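Test the gripper on the table it will serve
Montri Thongsuk, Marnlow Institute
March 19, 2018

Purchasing decisions about grippers are too often made from a data sheet. Closing force, stroke and weight are easily printed in a table, and easily compared. They say little about how a finger tip behaves at the rim of a bowl, or whether it can pick up a fork lying flat on a tray.

Our own group at Marnlow compared three grippers over 12 weeks, the Castis and Cruzado models among them. On paper the Cruzado was the clear choice. In 994 trials with ordinary tableware it lost most of its lead, chiefly on cutlery, where its wider fingers met the tray before they met the metal.
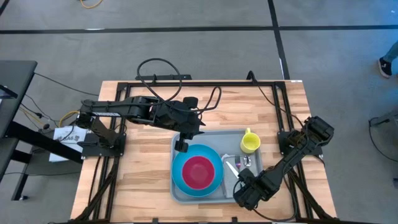

Two-arm test table with plate, bowl, mug and cutlery set out on a tray.

My colleague Nuanchan Ratanaporn has argued that such trials are hard to repeat elsewhere, and that standard blocks and cylinders give cleaner results. The objection is a fair one. Yet a block has no handle, and a cloth napkin has no fixed shape at all. Laboratories should publish the full list of objects used, with their sizes, and record every failed grasp – including those put down to operator error.

The Dreltden workshop in December proposed a shared set of household items. Members should adopt it, and suppliers should be asked to report against it before any order is signed.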